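Project report, Home and Textile Studies, second semester
Author: Ruwan Sivakumar
Date: 16/01/2022

# Folding T-shirts: which method is best for a small shelf?

## 1. Why I chose this topic

In my student house, Clumenden, each person has one narrow shelf for clothes. In September, when I moved in, I put my T-shirts there in a pile, and after a week it was impossible to find anything. I decided to study how people fold T-shirts and if one method is better than another for such a shelf. The topic is small, but I think it is useful for many students.

My questions were the following:

- How much time does each method need?
- Does the shirt keep its shape when it is moved from the table to the shelf?
- How many creases can be seen on the front the next day?

## 2. Materials

I used plain cotton T-shirts in size medium, all washed once before the test. I also had some colored ones from my own closet for practice. The table was covered with black cloth. On a light table I had difficulty seeing the edge of a white shirt, and I could not judge if the fold was straight. The cloth has also a disadvantage: it shows every small piece of lint, and I had to brush it often.

## 3. Methods

I compared three methods.

**Rectangle fold.** The shirt lies flat with the front down. Both sides are folded to the middle together with the sleeves, and then the bottom is brought up to the collar.

**Half fold.** The shirt is folded along its length, sleeve on sleeve, and then across two times. My mother folds like this.

**Roll.** The sides are folded in, and the shirt is rolled from the bottom.

In every method the first step is to make the fabric flat. I learned that it is better to hold the shirt near two corners and pull gently than to press it with the palm. When I pressed, the wrinkles only moved to another place. A sleeve that is not fully inside gives a step in the outline, and this step stays until the end if it is not corrected early.

In the picture the white shirt is only partly folded. It is held at the left edge and at the loose flap on the lower right, and the shoulder or sleeve part still stands out at the top.

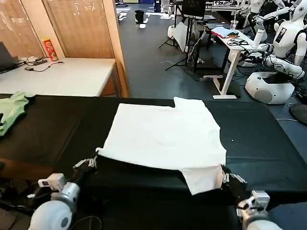

## 4. Results

I made 66 folds in total, with the same number for each method. The half fold was the fastest, but the collar was often not in the center, and the pile leaned to one side. The rectangle fold was slower at the beginning and became almost as fast after some practice. The roll needed the most time, and two of my rolls opened when I carried them to the shelf.

For creases, the rectangle fold gave the best result. The front had only soft lines near the middle. The half fold left one strong line from the collar down, which I do not like on a shirt for going out.

## 5. Problems

I tested only one kind of fabric. A thin sports shirt slides more, and I expect different results. Also I was the only person who folded, so my habits have influence on the times. My classmates in the Drondach group suggested to repeat the test with towels, but I did not have time for this.

## 6. What I do now

I use the rectangle fold for T-shirts and the roll for socks and sports clothes. The shirts stand on the shelf with the folded edge to the front.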